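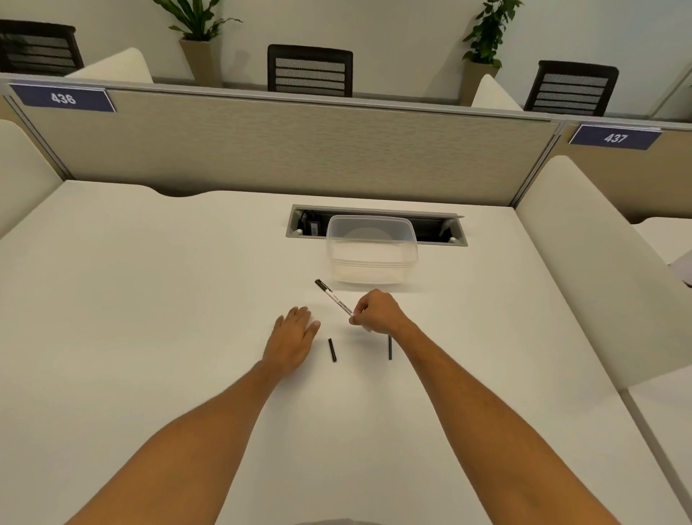

We use cookies to keep the site running and to see which articles get read. Accept all / Manage settings

Search this site Enter keyword Go

Three grippers and a ballpoint

Thomas Caruso has spent most of a year trying to get a machine to take a pen apart, and he would like it known that this was his own idea. "I proposed it in writing," he says. "There's a memo. I can't blame anyone."

Caruso runs gripper evaluation at Brurnach, a job that consists of bolting other people's hardware onto an arm, asking it to do something small, and writing down how it failed. The company wanted to know which end effector to buy for its light assembly work. It had 3 candidates and a budget for one. The Anelier is a parallel gripper with two flat jaws and very little else to go wrong. The Domen has three fingers and a price that made purchasing ask for a second meeting. The Sanna is soft, with padded fingertips that wrap themselves around whatever they meet, including, on its first morning, the cable of its own wrist camera.

The usual way to compare grippers is to have them pick up blocks. Caruso has nothing against blocks. "They all pick up blocks," he says. "I've never had a gripper that couldn't. If you test on blocks you end up with a very pretty table where everybody got an A, and then you buy the cheapest one and it can't do the job."

So he chose pens. A pen has a cap that resists and then suddenly doesn't. It's slim, it rolls, and the parts that come out of it are smaller than anything in the blocks. It also costs next to nothing, a point he stressed in the memo.

The first thing the team did was leave the robots switched off and study people. Camera at head height, a desk, a pair of bare hands, a pen. Caruso says he learned more from this than from the first month of trials, and also that it was the most depressing part of the project. "You've got this arm that cost what it cost, and then you watch a person do the thing while thinking about lunch." 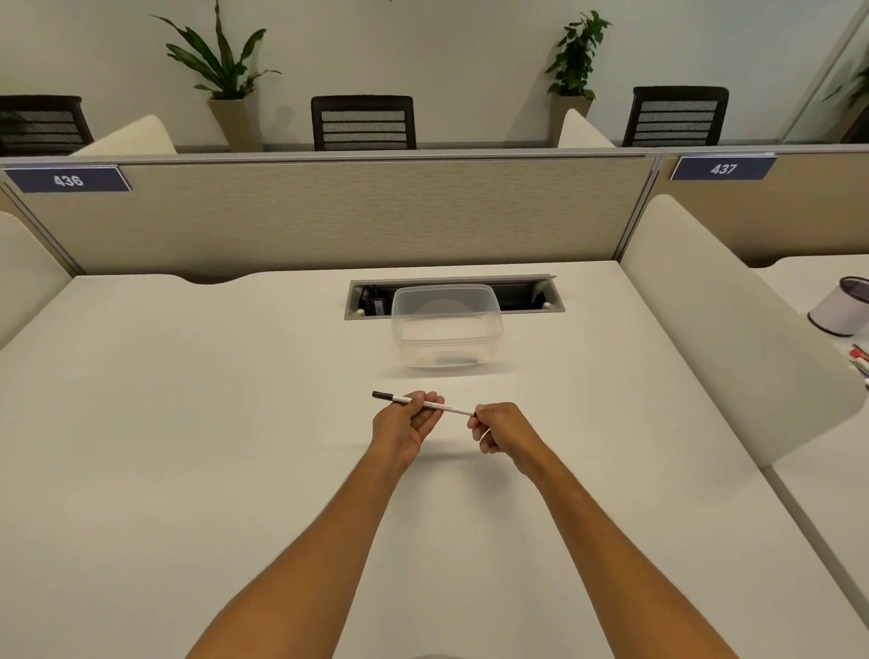
Grip force was what he had expected to be the hard part, and he had tuned all of the candidates for it before anybody touched a pen. Too little and the cap stays where it is, too much and the barrel slips out like soap. What he hadn't budgeted for was how seldom people bother with the desk. Both hands come forward, the pen goes sideways in the air between them, the left hand takes one portion in curled fingers and the right pinches the other end between thumb and index finger. The tabletop is right there, big and flat and free of charge, and they ignore it. "We had planned the whole thing as a one-arm task with a clamp," he says. "A clamp! We were very pleased with the clamp."

The clamp went in a drawer and a second arm was requisitioned from another group, who have asked after it several times. From then on every gripper was tested as a pair, one holding and one pulling, with the same controller and the same two wrist cameras.

The Anelier did better than its looks. Flat jaws on a round barrel make contact along two thin lines, and the pen pivots between them like a seesaw if you pull off center, so the first weeks were mostly pivoting. A technician cut shallow V grooves into a set of jaw pads and the pivoting more or less stopped. Caruso is a little sour about this. "The best upgrade we made all year took somebody twenty minutes with a file. I had to put it in the report. It's the shortest section."

The Domen could hold the pen nearly any way you liked, and that was the trouble. With three fingers there are a great many ways to arrive at a pen, and the planner tried a fair number of them in front of visitors. When it found a good one it was lovely to watch. When it didn't, it would close on the barrel, reconsider, open, and close again, with the air of somebody shaking hands at a funeral. The finger joints also hid the cap from the wrist camera at exactly the point when the cap started to move, so for the last bit of the pull the system was working from memory.

He has a soft spot for the Sanna, and he's aware of how that sounds. It never dropped a pen during the main series. It also never quite let go of one. The padding holds on to small parts, so a cap would come away cleanly and then stay in the fingertips through the place motion, and ride back to the start position with the gripper reporting success. "As far as the software was concerned, it had put the cap down. We believed it for a day and a half."

Over the main series the pairs made 3220 attempts. The grooved Anelier finished the full sequence in more than 66 percent of its share, and the others came in under that by margins Caruso is willing to discuss in person. He declines to call it a win. The pens were all one model, the lighting was kept even, and the grooves had been cut to fit that barrel. Give it a thicker pen and the number goes down. He knows, he tried his own.
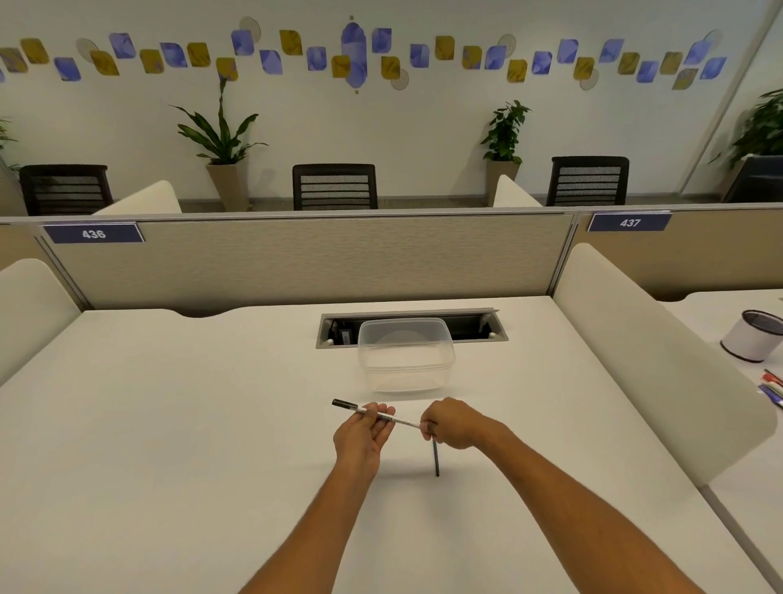
A reader who wrote in after our October piece on wrist cameras thinks this whole line of testing is backwards, and said so at some length. If the grooves are cut for the pen, the reader argued, then you've tested the grooves, and a buyer learns only that custom jaws beat stock fingers at the thing they were customized for. Put the plain pads back on and publish that.

Caruso read the letter twice and agreed with most of it. The plain-pad results exist, he says, and they're in the appendix, where he suspects they've been enjoying some privacy. The Anelier on stock pads came in last. But he also thinks the comparison with stock parts flatters the expensive hardware, because no shop floor he has ever visited runs a gripper the way it came out of the box. "There's always tape on it. There's always a bit of rubber that somebody cut off a mat. If your gripper can't be improved with a file, I want to know that before I buy it."

The cameras caused nearly as much argument as the fingers. A wrist camera sees the grip beautifully and has no idea where anything else is. A head camera sees the desk, the hands and the container, and then the forearms get in the way of the interesting part. They settled on using both and letting the controller weigh one against the other, an arrangement that took longer to tune than any of the grippers. Clear plastic was a particular nuisance. A transparent tub shows up well enough to a person, but the depth sensor tended to report the desk behind it and send the arm straight into the rim. For a while they had a strip of masking tape around the top. Caruso took it off before the main series out of what he calls pride, then lost a week to it.

And after all that, what did Brurnach buy? Two Aneliers, a set of blank pads and, at his request, a better file. One Sanna is staying on for work with bagged parts, where hanging on to things is less of a vice. The Domen went back in its crate with a polite note. He says he might ask for it again next year if the finger joints get slimmer, and if the planner can be talked into making up its mind.

He still hasn't got a machine that can put the pen back together. The memo for that one is in draft, and he's thinking of having someone else sign it.

Contact | Privacy | Write for us
Copyright the publisher. All rights reserved.
Back to top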